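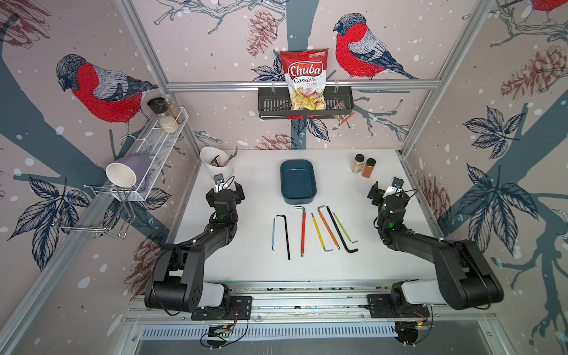
Prurel, caixa de devolução para bibliotecas

14 partilhas · 3 comentários

A Prurel recebe livros quando a biblioteca está fechada, tarefa que até hoje coube ao degrau da entrada, ao vaso da entrada e à fé do leitor na meteorologia. É uma caixa metálica com uma ranhura à frente, uma porta atrás e um carro de recolha lá dentro. Não tem ecrã. Não pede para ser atualizada a meio da manhã de sábado, quando há fila no balcão.

A ranhura foi desenhada para livros, DVD e revistas encadernadas. Os atlas entram de lado e contrariados. Partituras soltas devem vir numa pasta, porque a experiência de recolher meia sonata do fundo de uma caixa já foi feita e não recomendamos repeti-la. A pala interior fecha-se sozinha depois de cada devolução e impede que se volte a pescar o que já caiu, mesmo com o braço comprido e a melhor das desculpas.

Capacidade e carro de recolha

O carro leva aproximadamente 30 volumes de espessura normal. Se o seu público lê sobretudo romances russos, faça as contas por baixo. O fundo assenta em molas e desce com o peso, para que o primeiro livro da noite não caia do mesmo sítio que o último. Quando o carro enche, um sinal junto à fechadura passa a vermelho. Convém que alguém olhe para ele.

As rodas são 4, todas giratórias, duas com travão. Pedimos encarecidamente que se use o travão em edifícios com rampa. O carro cheio é silencioso, estável e surpreendentemente rápido.

Modelos

Prurel Base: para interior ou átrio coberto. Fixa-se ao pavimento ou a uma parede, conforme o que o edifício consentir.

Prurel Purves: para exterior, com aba contra a chuva, vedação na porta e fechadura reforçada. Atravessa a parede, se houver parede disposta a isso. O corte não está incluído no preço, e a discussão com o serviço de património também não.

Ambos os modelos funcionam com o programa de gestão Vutomton, por meio de um leitor de etiquetas opcional que regista a devolução à hora em que o livro entra. Isto resolve a maior parte das conversas sobre multas que começam por «mas eu deixei-o lá na quinta-feira». As restantes conversas continuam a cargo do balcão. Sem leitor, a caixa faz o que as caixas fazem e a baixa é dada de manhã, à mão.

Acabamentos

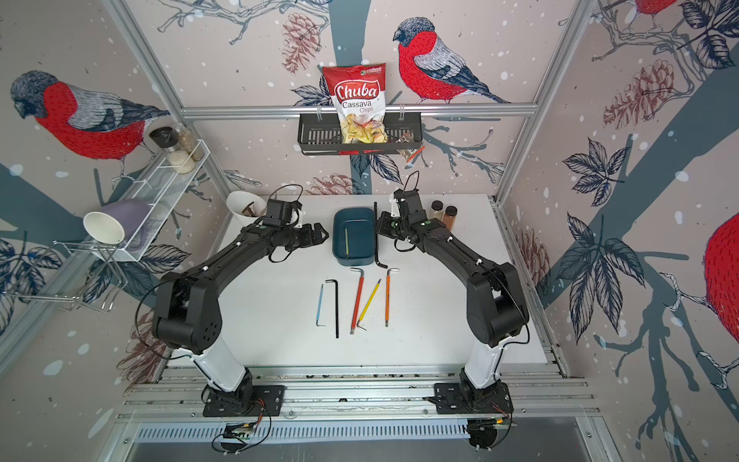
A Prurel sai de fábrica em cinzento-claro, cor que combina com tudo o que já desistiu de combinar. Os painéis laterais aceitam vinil impresso, fornecido por nós ou encomendado onde preferir, e aqui a nossa única opinião firme é a favor dos padrões cheios. Um desenho como este dos dom-fafes, com pinhas, folhas, ramos nus e pintinhas de neve sobre rosa-claro, disfarça um risco muito melhor do que uma superfície lisa, e na secção infantil dispensa explicações. Em julho, a neve pode parecer otimismo. O painel da frente fica sempre liso, para que a ranhura se encontre à primeira.

O vinil aplica-se depois da montagem. Antes também se aplica, mas ficam bolhas nas juntas e depois telefonam-nos.

Instalação e manutenção

O modelo Base vem montado, à exceção do carro, cujas rodas se apertam no local. O Purves é instalado por um técnico da Zinasby, que precisa de acesso aos dois lados da parede e de um sítio para estacionar que exista mesmo. Peça-nos a folha de medidas antes de encomendar e meça a porta por onde a caixa há de entrar. Meça também o elevador.

A limpeza faz-se com pano húmido e detergente neutro. Nada de lubrificar a pala: o óleo chega às capas e das capas chega à direção. Uma vez por ano, verifique as molas e esvazie o canto direito do fundo, onde se juntam marcadores, recibos de supermercado e, com uma regularidade que não sabemos explicar, meias de criança.

Chaves

Cada caixa traz 3 chaves. Guarde uma longe da caixa. Guardá-la dentro da caixa é mais comum do que se pensa, e a segunda via demora 14 dias úteis.

Encomendas e orçamentos através do formulário da Zinasby. Indique o modelo, o tipo de parede e se pretende leitor para o Vutomton.

Comentários (3) · Partilhar (14)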